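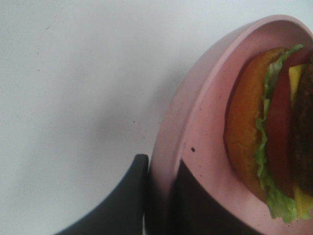 About Dillalley

Dillalley sets up, looks after and repairs robot arms for small workplaces. We are a small company with a workshop in Gavley and a parts store in Whitlock. Most of our customers have one arm, a table and a few people who need it working by the time they start in the morning.

We don't build robots. We mount them, fit grippers and cameras, calibrate them, write the maintenance plan and come out when something stops. If you already have an arm from another supplier we will usually take it on, provided we can get parts and a copy of the manual.

How we started

Yolandi Cele started the company after several years in appliance repair. Her first robot job was a bench arm whose gripper would not close evenly. The fault was a loose screw in one finger mount, and the owner had been waiting a month for a visit from the supplier. She fixed it the same afternoon and wrote up what she had done. That write-up became the first of our service sheets, and we still use the same layout.

There are now 3 of us on service work. Yolandi still does site visits and runs the training days.

The Camelow cell

Our main reference setup is the Camelow cell, which we keep running at Gavley. It is a tabletop cell for kitchen handling work: dishes, play food and a microwave oven. Household objects are hard on a gripper. Bowls have thick, smooth rims that curve away from the fingers, doors swing in an arc, and knobs and buttons need a light touch. If a cell has a fault in its alignment, a bowl rim will usually show it before anything else does.

We use Camelow to try out service procedures before we put them in a customer's plan. It is also where new staff learn the job.

Setting up

A new cell starts with the table. We level it, fix the arm base and check the base bolts with a torque wrench. Then the fixed camera goes up and gets locked in place, and the wrist camera is fitted and its cable run back along the arm with enough slack for full rotation. A cable that is too tight at the wrist is the most common problem we find in cells that other people have installed.

Once the hardware is on, we calibrate both cameras and the gripper. The finger opening is measured at fully open, half open and closed. After that we teach the positions of anything that stays put on the table. On Camelow that means the microwave. We record its position with the door shut and again with the door fully open, and we mark the path the door takes as a keep-out area for the arm when it is doing other work. 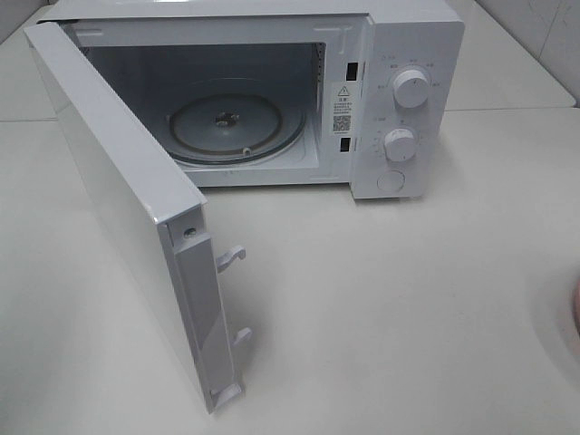 The Camelow microwave with its door fully open. The two latch hooks are on the inner edge of the door.

Appliances in a cell need looking after as well. On the microwave, the door latch is the part we watch. The hooks have to line up with the slots on the front of the oven, and a gripper that pushes the door shut slightly off line will put side load on them every time. We check the hooks for wear, check the hinge for play, and see that the turntable plate is seated on its support. The oven is unplugged for all of this. We don't open the casing on microwaves, and any that need internal work go to a licensed appliance repairer.

The handling routine

Every service on Camelow ends with a handling routine. The arm takes a bowl by the rim, with one finger outside and one inside, lifts it, sets it down and lets go. It then repeats this with something in the bowl. We use toy food for the load. It doesn't spoil, it doesn't leave grease on the fingers and it keeps its shape from one service to the next.

The routine is 100 grips. The technician stays at the bench for all of them and logs every slip or missed grip. If there are any, the cell isn't signed off until we have found the reason. Usual causes are worn finger pads, a wrist camera that has shifted in its bracket, or a bowl that has been swapped for one with a different rim.

Regular maintenance

Our standard plan works on gripper cycles. Every 2000 cycles we do the following:

Wipe down the fingers and check the contact faces for wear.
Check the finger mounting screws and mark them with paint pen.
Measure the finger opening and compare it with the setup sheet.
Clean both camera lenses with a dry cloth.
Inspect the wrist cable over its full length.
Confirm the taught positions of fixed items on the table.
Run the handling routine and file the log.

Customers can do the first, fourth and fifth of these themselves, and many do so between our visits. We leave a printed sheet at the cell. Please don't use solvent cleaner on the fingers. It leaves a film on some surfaces and the grip will be poor until it wears off.

Repairs

When a cell stops, phone us before you restart it. We will ask for the error shown on the controller, where the arm has stopped and what it was holding. If it can wait, leave the arm as it is, because its position often tells us what went wrong. If anyone's hand or arm is near the gripper, press the emergency stop first and call us afterwards.

A good share of repairs are settled over the phone. For the rest, we bring spare fingers, pads, a wrist cable and a camera bracket on every visit. Larger parts come from the store in Whitlock. Our repair log for Camelow and customer cells stands at 549 entries, and the technician reads back through the entries for your model before travelling.

Training

We run training days at Gavley for people who look after a cell as part of another job. You don't need a background in robotics. The day covers safe stopping, cleaning, changing finger pads and reading the service log, and everyone does a full maintenance check on the Camelow cell. Groups are kept small so that each person gets time at the bench. The workshop closes to visitors for two weeks in July, when we strip and rebuild the cell ourselves.

Contact

The workshop is open from 8 a.m. to 4:30 p.m. Service customers have a separate after-hours number, printed on the label inside the controller door. For training or a quote on a new setup, use the enquiry form and tell us the make of the arm, the size of the table and what you want it to handle.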